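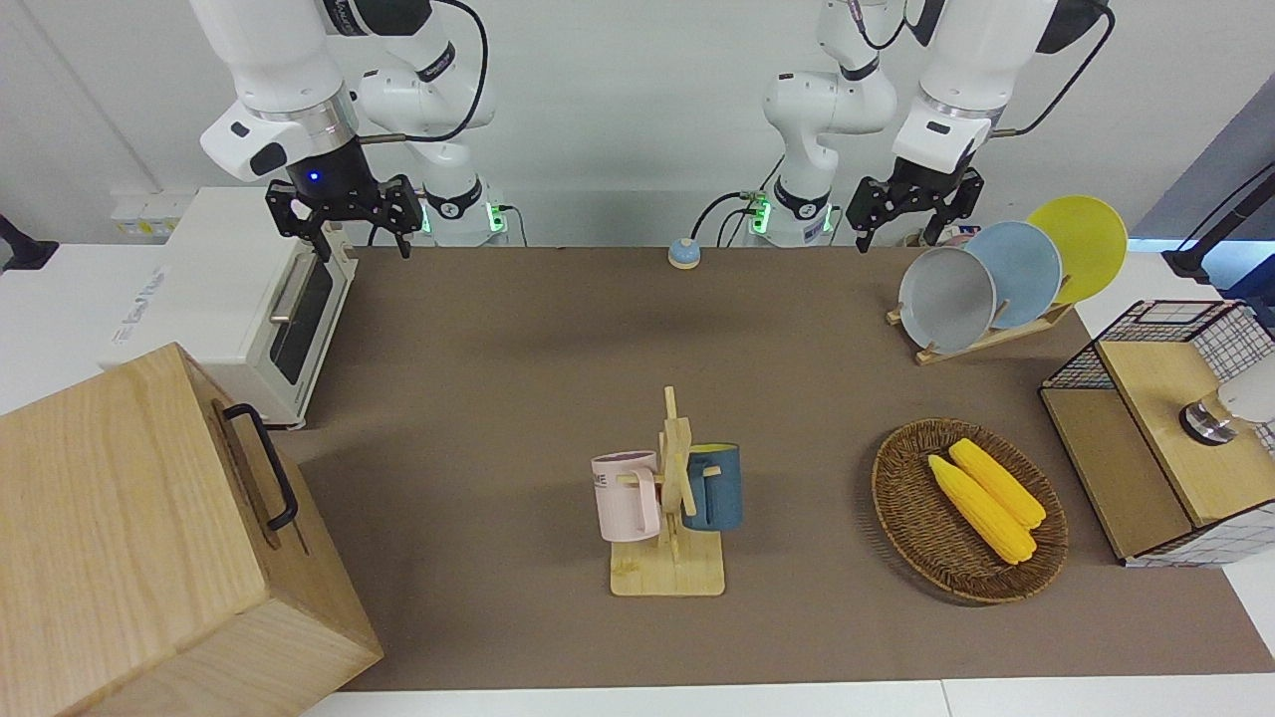 Evie Staniforth writes that she put the Rovthorpe mat on her kitchen worktable last July and has only taken it off to wash it. She asked us to say clearly that it needs a day to lie flat, as the one she bought had been shipped rolled.

Search products Go

Rovthorpe Table and Counter Mat, Large

The Rovthorpe is a heavy mat for tables that get used for more than one job. It protects the surface underneath from scratches, crumbs and small spills, and keeps plates and appliances from sliding. Feltitz makes it in a single piece with no seam.

Sizes and weight
Small: 18 by 20 inches
Large: 43 by 20 inches
Both sizes are the same thickness. The large can be trimmed with a utility knife and a metal ruler. Cut from the back.

Colors
Brown, gray, dark green. Green is sold in small only.

Use
Unroll the mat face down and leave it overnight. Turn it over and press the corners. Do not put pans straight from the stove on it. Countertop appliances with feet may stand on the mat, but anything that gets hot underneath should go beside it or on a trivet.

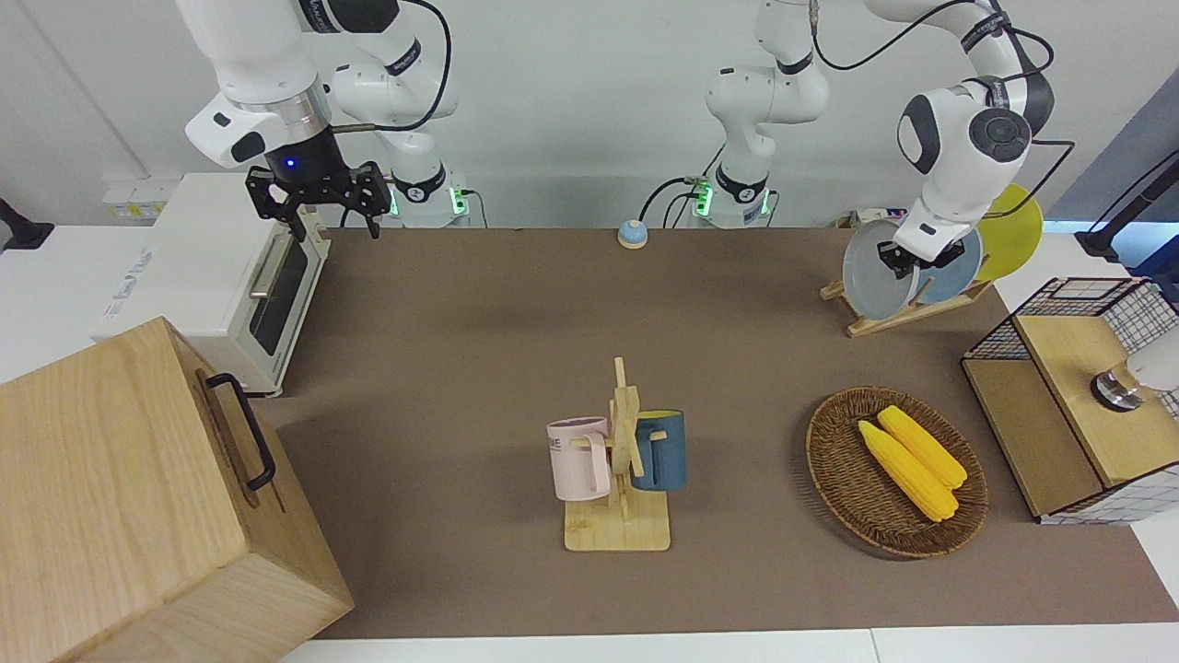
Brown mat on a white work surface.

Care
Wipe with a damp cloth and a little dish soap. For grease, leave the soap on for a few minutes and rinse in the tub. Dry flat. Do not fold it or put it in the dishwasher. Coffee left overnight can mark the gray.

Shipping and returns
Mats ship rolled in a cardboard tube. Untrimmed mats can be returned within 20 days. We cannot take back a mat that has been cut.

Also from Feltitz: the Londoño shelf liner and the Fotus drawer pad.

1,196 shares 3 comments

Comments

Dell R.
Does the gray match the Londoño liner? I have the liner in two cabinets already.

Marguerite
Close, but the liner is a bit lighter. Mine are in the same room and it doesn't bother me.

tomk
Trimmed the large to fit a desk. Take several light passes with the knife. My first cut wandered.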